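Section 4: Choosing a Finish Color and Putting It On
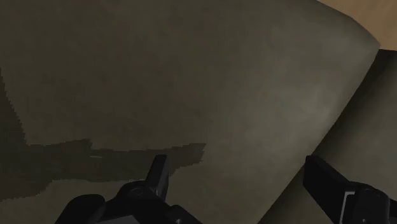 Figure 4-1. Muted gray-green finish on a curved surface, close view.

Read this section before you open the can. Most of the complaints we get about Kuris wall and furniture paint come from people who picked a color off a screen, and I don't believe any screen, including the one you may be reading this on. The same goes for the little printed chips in the store.

4.1 Before you start

You will need the paint, a stir stick, a two-inch brush, a short-nap roller, fine sandpaper, a damp rag, and a piece of scrap board at least as big as this page. Skip the scrap board and you are guessing.

Note: The Kuris chart lists 29 shades. Several of the gray-greens are so close that you may not be able to tell them apart once they are on the wall. Don't lose sleep over picking between two neighbors on the chart.

4.2 Testing the color

1. Stir the can for a full two minutes. Shaking is not stirring, whatever the person at the counter told you.
2. Brush two coats on the scrap board. Let the first dry before you add the second.
3. Prop the board upright in the room where the paint will go. A board lying flat on the floor picks up different light from a wall.
4. Look at it in the morning, at noon, and with the lamps on at night.
5. If you are painting something rounded, such as a column or a big planter, wrap a painted sheet of heavy paper around it as well. A curve shows one color as several, lighter where it faces the light and duller where it turns away.

If you still like it after a day, go ahead. If you find yourself talking yourself into it, get another sample.

4.3 Preparing the surface

1. Wash off dust and grease. Rinse and let dry.
2. Sand any shiny areas until they look dull.
3. Wipe with the damp rag.
4. Prime bare wood or bare metal. The label says "self-priming." Antigoni Antoniadis, who tested the paint for us on 14 bare pine boards, found knots showing through on most of them, so we say prime.

CAUTION: Sanding paint in an older house can release lead dust. Test first. If the test is positive, stop and call someone who is trained for the job.

4.4 Painting

1. Pour a small amount into a tray and close the can.
2. Cut in the edges with the brush.
3. Roll the open areas while the edges are still wet. Keep the roller loaded - a dry roller leaves a patchy coat.
4. On curved pieces, work from top to bottom in long strokes and don't go back over a spot that has started to set.
5. Wait 16 hours before the second coat. The can says four. We tried four, and the first coat dragged.
6. Apply the second coat the same way.

CAUTION: Keep a window open while you work and until the smell is gone. "Low odor" is a sales phrase and tells you nothing about what is in the air.

4.5 If the finish looks uneven

Slight mottling is normal in a matte finish, and a third coat will not always get rid of it. Check it again after a week before doing anything. If you see hard lines or shiny spots, sand lightly and recoat the whole face, corner to corner. Touching up a small spot in matte paint almost always leaves a worse spot.

Note: Some people swear by the Bustel additive for smoothing out roller marks. Costel Dimitrov painted one door with it and one without, and none of us could pick out the treated door. Save your money unless you have seen it work on your own wall.

4.6 Cleaning and storage

Wash brushes and rollers in warm soapy water right away. Press the lid down firmly and store the can where it won't freeze. Write the shade name and the room on the lid in marker. For cleaning the painted surface later on, see Section 5.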